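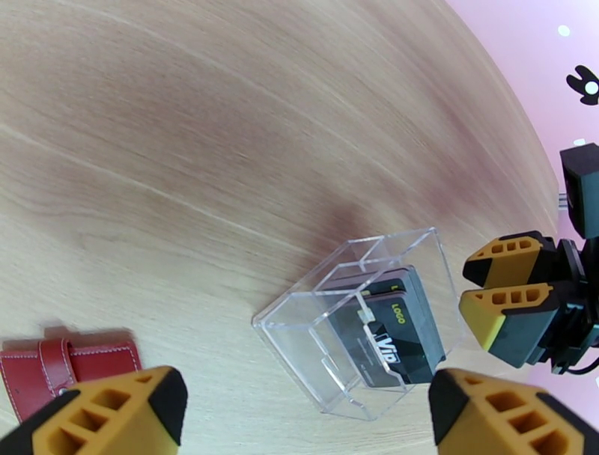
Chapter 4: Chores, Counters and Machines That Pick Things Up

Reading time: 16 minutes

A stack of cards in a clear box and a red wallet lying on a table are an ordinary sort of mess. Most people could put the cards in a drawer and the wallet in a coat pocket while talking on the phone. For a machine with two arms and two fingers on each, the same job is a fair test, and this chapter starts with jobs of that size.

Chapter 3 dealt with fixed machines, which do one thing to one kind of part in one place. Household and shop-floor chores differ in that the objects change from day to day. A shelf in the Enside stockroom, which we return to in section 4.2, held 381 different products when it was surveyed in August. Some were boxed, some hung on hooks and some had been put back in the wrong place by customers.

4.1 Why small objects are hard

Clear plastic is a good place to begin. A camera looking at a transparent box picks up bright edges, reflections and whatever lies inside or behind it. The walls can show up as double lines, and software that judges distance may fix on the contents and miss the wall in front of them. A gripper sent to the wrong depth will knock the box or close on nothing.

Leather raises a different problem. It bends when squeezed, and a strap or a snap can catch on a fingertip. Padding on the fingers helps with grip, but it also makes them thicker, and a thick finger does not slide easily under something flat. Cards are worse again. They are thin, they may be glossy, and a stack of them can slip sideways when only the top one is wanted.

Two arms make some of this easier. One can steady a box while the other reaches into it. They must also keep out of each other's way, and on a small table there is little room to spare.

4.2 Can machines do chores yet?

The short answer is some of them, slowly, and with a person nearby. In the Zetora trials, a two-armed machine cleared a counter of items it had handled before. When 4 new items were added, it cleared 2 and left the others where they were. A shop assistant would have finished the counter and started on the next one.

Speed is only part of the matter. A chore also includes knowing when it is done – whether the wallet belongs in the drawer or by the till, and whether a box should be emptied or moved as it is. The Goken and Ağca case studies at the end of this chapter look at two workplaces that answered these questions differently.

Before reading on, choose one chore you do every day and write down each movement of your hands. Keep the list, as you will need it for section 4.3.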